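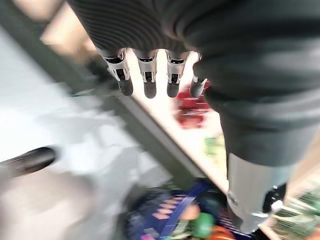 Suchbegriff eingeben Suchen

Häufige Fragen zur Nemness Obst- und Gemüsekiste

Stand: 30. September 2020

Bestellung und Kundenkonto

Wie bestelle ich meine erste Kiste?
Sie wählen im Shop eine Kistengröße und einen Rhythmus aus, geben Ihre Lieferadresse ein und schließen die Bestellung ab. Die Bestätigung kommt per E-Mail. Darin steht auch, mit welcher Tour Ihre Straße beliefert wird.

Muss ich ein Abo abschließen?
Nein. Jede Kiste kann auch einmalig bestellt werden. Im Abo liefern wir wöchentlich oder alle zwei Wochen, eine Mindestlaufzeit gibt es nicht.

Welche Größen gibt es?
Klein, mittel und groß. Die kleine Kiste reicht für einen Haushalt mit ein bis zwei Personen, die mittlere für Paare, die täglich kochen, oder für eine kleine Familie. Die große Kiste wird oft von Wohngemeinschaften und Büros bestellt. Alle Größen bekommen Sie als reine Obstkiste, als reine Gemüsekiste oder gemischt.

Kann ich einzelne Sorten ausschließen?
Ja, bis zu 3 Sorten je Kundenkonto. Die Ausschlüsse tragen Sie unter »Meine Vorlieben« ein. Sie gelten ab der nächsten Kiste, deren Bestellschluss noch nicht vorbei ist. Ersatz wählen wir aus dem, was am Packtag vorhanden ist.

Bis wann kann ich eine Lieferung ändern oder aussetzen?
Bis 12 Uhr am Vortag der Lieferung. Danach ist die Ware für Ihre Tour bereits abgerufen. Urlaubspausen können Sie beliebig lang im Voraus eintragen, das Abo läuft danach von selbst weiter.

Lieferung

Wohin liefern Sie?
Nach Alow und in die umliegenden Gemeinden, bis zu einer Entfernung von 30 km vom Lager. Wenn Ihre Postleitzahl im Shop nicht angenommen wird, schreiben Sie uns bitte trotzdem. Am Rand des Gebiets hängt es davon ab, ob schon eine Tour in der Nähe fährt.

Was kostet die Lieferung?
Im Abo ist die Lieferung im Kistenpreis enthalten. Bei Einzelbestellungen wird der Aufschlag vor dem Absenden angezeigt.

Muss ich zu Hause sein?
Nein. Geben Sie im Konto einen Abstellort an, möglichst schattig und vor Regen geschützt. Eine Garage, ein Hausflur oder ein überdachter Eingang ist gut geeignet. Schlüssel nehmen wir nur nach schriftlicher Vereinbarung an. Die Fahrer klingeln nur, wenn Sie das im Konto so eingestellt haben.

Kann ich selbst abholen?
Ja, am Lager zwischen 14 und 18 Uhr am Liefertag. Bitte die Bestellnummer mitbringen. Was bis zum Abend nicht abgeholt wird, geben wir weiter; eine Erstattung ist dann nicht möglich.

Körbe und Verpackung

Worin wird die Ware geliefert?
In Mehrwegbehältern. Empfindliche Sachen wie Beeren und Pilze liegen zusätzlich in Pappschalen, Salat wickeln wir in Papier. Tüten aus Folie verwenden wir nur bei losem Spinat und Feldsalat. 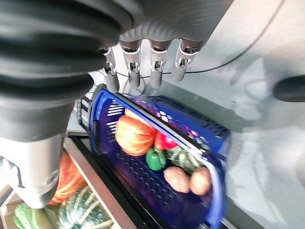 Blauer Korb aus Kunststoff

Was passiert mit dem leeren Behälter?
Stellen Sie ihn bei der nächsten Lieferung an den Abstellort, der Fahrer nimmt ihn mit. Bitte vorher kurz ausfegen oder ausspülen, gründlich gereinigt wird bei uns. Die Pappschalen können mit hineingelegt werden, wenn sie trocken und sauber sind.

Gibt es ein Pfand?
Ja. Es wird einmal mit der ersten Kiste berechnet und nach Ende des Abos zurückgezahlt, wenn alle Behälter wieder da sind. Wir haben fast 2000 Stück im Umlauf, und im Sommer werden sie regelmäßig knapp. Wer mehrere zu Hause stehen hat – bitte zurückgeben, auch außerhalb des eigenen Liefertags am Lager.

Herkunft und Qualität

Woher kommen Obst und Gemüse?
Kartoffeln, Kohl, Möhren, Rote Bete und Lauch kommen überwiegend vom Hof Varela. Tiburcio Varela baut auch die Kürbisse an, die ab September in der Kiste liegen. Zitrusfrüchte, Bananen und im Winter ein Teil der Tomaten kommen über den Großhändler Flimport. Das Herkunftsland jeder Sorte steht auf dem Packzettel.

Ist alles bio?
Nein. Bio-Ware ist auf dem Packzettel mit einem »B« gekennzeichnet. Eine reine Biokiste bieten wir zurzeit nicht an. Anfragen dazu sammeln wir.

Muss ich alles waschen?
Ja, auch Ware, die sauber aussieht. Trauben und Beeren bitte erst kurz vor dem Essen waschen und nicht nass zurück in den Kühlschrank legen. Kartoffeln und Möhren liefern wir ungewaschen, mit Erde halten sie länger. 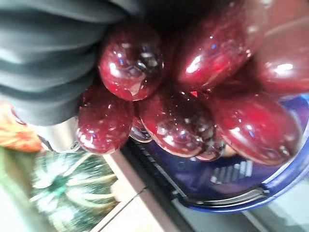
Dunkelrote Trauben mit Wassertropfen

Wie lange halten sich Trauben?
Im Gemüsefach etliche Tage, am besten am Stiel und in einer offenen Schale. Weiche oder geplatzte Beeren gleich aussortieren, sie stecken die anderen schnell mit Schimmel an. Der helle Belag, der manchmal auf den Beeren liegt, ist natürlicher Reif und lässt sich abwischen.

Was gehört nicht in den Kühlschrank?
Bananen, Tomaten, Kartoffeln, Zwiebeln und ganze Kürbisse. Äpfel geben Reifegas ab und sollten getrennt liegen, sonst werden Gurken und Brokkoli schneller gelb.

Etwas in meiner Kiste war verdorben. Was nun?
Bitte melden Sie es innerhalb von zwei Tagen, am einfachsten mit einem Foto über das Formular im Konto. Wir schreiben den Betrag der nächsten Rechnung gut. Bei Avocados und Mangos kann man den Zustand von außen schlecht beurteilen, hier gilt die Frist ab dem Aufschneiden, längstens aber eine Woche.

Bezahlung und Firmenkunden

Wie kann ich bezahlen?
Per Lastschrift oder Überweisung. Abgerechnet wird am Monatsende für alle Lieferungen zusammen. Barzahlung ist nur bei Abholung möglich.

Beliefern Sie auch Büros und Kitas?
Ja. Für Bestellungen über 200 Euro im Monat erstellen wir ein eigenes Angebot mit festem Liefertag. Zuständig ist Baltasar Montecinos, erreichbar über das Kontaktformular, Betreff »Firmenkunde«.

Wie kündige ich?
Formlos per E-Mail oder im Konto unter »Abo beenden«. Bereits gepackte Kisten werden noch geliefert und berechnet.

Meine Frage steht nicht hier.
Schreiben Sie an den Kundendienst. Alvar Isaksson und Refugio Hinojosa antworten meist am selben Werktag, bei Fragen zur laufenden Tour rufen Sie besser an. Die Nummer steht auf jedem Packzettel unten links.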